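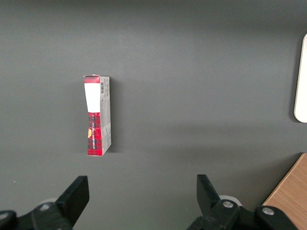 Wrist camera view, Lougher bench: the tartan carton ahead of the open gripper.

Brallel picking cell: progress report to Sastmont, April

Status against plan: behind. We had said this report would cover the second block of picking trials. It mostly covers why we stopped them.

What happened

The cell was running the small carton routine at the Lougher site, unattended but within sight of the operator's desk. The arm came down for a pick, the fingers closed, and the controller logged a good grip. The gripper had in fact closed on the top corner of a carton and crushed it. The arm then lifted, lost the carton on the way to the tray, and carried on to the place position with nothing in its fingers. It opened them, logged a successful place and went back for the next one. It did this for 15 cycles before the operator pressed the stop.

No one was hurt and nothing was within reach of the arm apart from the stock. The damage came to a bent left fingertip, since replaced, and a number of spoiled cartons. We are treating it as a safety matter all the same. A machine that reports a grip it does not have will sooner or later throw something, and the guarding on this cell was specified for light cartons only.

What Brirnus says

Brirnus supplied the gripper and the grip check that goes with it. Their first reply was that the finger calibration had drifted and that a recalibration would put it right. We recalibrated. The fault came back the same afternoon.

Their second reply was that tall, narrow cartons standing on end are outside the recommended use. We can't find this in the manual we were given, and the cartons were in the sample set they signed off before delivery. Their third suggestion is a firmware update. We have installed it and have seen no false grips since, but we would ask Sastmont not to read much into that. The release note does not mention grip checking at all, and we have only had 30 picks on the new version. The original fault did not show itself in the first 30 picks either.

What we think

The grip check compares motor current with a set threshold. Crushing a corner draws enough current to pass, and so, on a bad day, does friction in the linkage. We saw two false grips with the fingers closing on nothing at all, which the crushing explanation does not cover. We suspect the screws at the finger joints. Those on the left side had worked slack enough to turn by hand, and the joint was stiff once they were tightened. Whether this caused the fault or is a second fault, we don't know yet.

The camera side is in better shape than we expected, though we have less faith in it than the last report suggested. It finds the carton. It is poor at judging lean, and a carton that leans a little gets approached as if it were upright. The patterned face may be making this worse. That is a guess, and the test to settle it has not been run.

The 3,000 figure

The last report gave 3,000 picks without a fault. We have to withdraw that. The number came from the controller's own log, and the log counts a pick as good when the grip check says so. As the grip check is the part that failed, the figure shows only that the cell did not complain. We kept video for a small share of those runs and are going through it now. Some of the picks are plainly bad.

What is being done

Unattended running is suspended. All trials are at reduced speed with an operator at the stop.

A second check has been added: the wrist camera looks between the fingers after each lift, and the arm halts if it can't see a carton there. It is slow and has raised some false alarms, which we prefer to the alternative.

Joint screws are checked at the start of each shift and marked with paint.

Brirnus has been asked for the threshold values and the test record behind them. We have asked twice.

What we need from Sastmont

Agreement to move the second trial block back until the video review is finished, and a view on whether the final payment to Brirnus should be held. Our own view is that it should. We would also like the target restated as picks confirmed by camera. On the present wording we could meet it with the fault still in the machine.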